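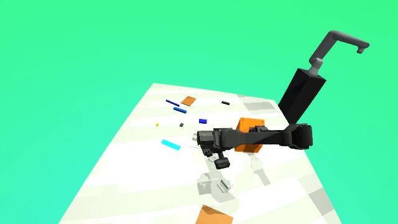 Sim view, white platform, robot base at right.

May, start 8:40

Working on the recommendations tracker for the Duston neighborhood plan. Goal for the day was to get the resident comments matched to the plan's goals so that Arsalan can take a clean list to the partner groups.

Input as received: 935 comment slips from the open meetings and the drop boxes, typed up by the Marchetti office over the winter. One row per slip. Columns are meeting, date, topic as written by the resident, comment, and a free notes field that only one of the typists used.

First pass was removing rows that say nothing (blank, "see other card", a phone number and no comment). Kept them in a separate tab called set-aside. Didn't delete anything. Rizwan asked for that last time and he was right, we had to go back for some.

Second pass was topics. Residents wrote whatever they liked in that box, so "buses", "bus stop", "getting to work" and "Route to Avport" are all in there as different topics. Folded them into transit. Same for housing: "rent", "landlord", "mold", "porch repairs". I left "taxes" alone for now. Half of those are about property tax and belong with housing, the other half are about court fees and belong with courts. They need reading one at a time.

10:15. Talked to Rizwan about the courts goal. He wants municipal fines kept apart from policing in the tracker, even though the draft plan has them under one heading. His point is that different people have to act on them. Fines need the city council and the judge, policing needs the department and the county. If they share a row the status column means nothing. Agreed. Split the heading into 4a and 4b and put a note at the top of the sheet so that the numbering still matches the printed draft.

After the split, 388 comments are tied to at least one goal. The rest are still untagged or sitting in set-aside. Some slips touch several goals and I tag all of them, so totals by goal will add up to more than the number of slips. Put this in writing on the first tab. It confused the Bandwood people when we showed them the last version and we lost most of a meeting to it.

Things I noticed while reading:

Youth jobs come up under nearly every topic, mostly from parents. The draft has it as a sub-item under schools. Might deserve its own line. Arsalan to decide.

The Bandwood meeting slips are longer than the others. People there had tables and time to write. At the Duston meetings they filled in cards at the door on the way out. We should say so wherever we quote from them, or it looks as if Bandwood cared more.

Very little on health. I don't believe that reflects what people think. The card had printed prompts and health was missing from them.

12:50. Status column. Old version had "in progress" for almost everything. Tried a stricter set: no owner, owner named, work started, done, dropped. "Work started" needs a link or a document, otherwise it goes back to owner named. Ran it over the transit goals as a test. Only 2 of them hold up as work started. That will be an unpleasant slide but better to see it now.

The Avport bus extension is one I had to move back. Everyone talks about it as if it is agreed. All I can find is a letter of interest and a map. If anybody has minutes showing a vote, please send them to me and I'll change it.

2:30. Arsalan called. The partner groups want a short version, one page, no scores. He also asked whether we can show which recommendations came straight from residents and which came from the working groups. Yes, partly. The source column is filled in down to row 298 and empty after that. I think whoever was doing it got moved to the grant report. I can finish it from the working group notes, but the housing notes are on paper in the Marchetti office and I have to go over there.

To do:
Read the "taxes" rows and sort them
Housing notes from Marchetti, fill in source column
One-page version for Arsalan, plain wording, goal names as in the printed draft
Ask Rizwan who owns 4a on the council side
Add health to the prompts before the cards are reprinted

Saved the tracker as a new copy in the shared folder. The old one is locked, please don't edit it. Stopped at 4:20.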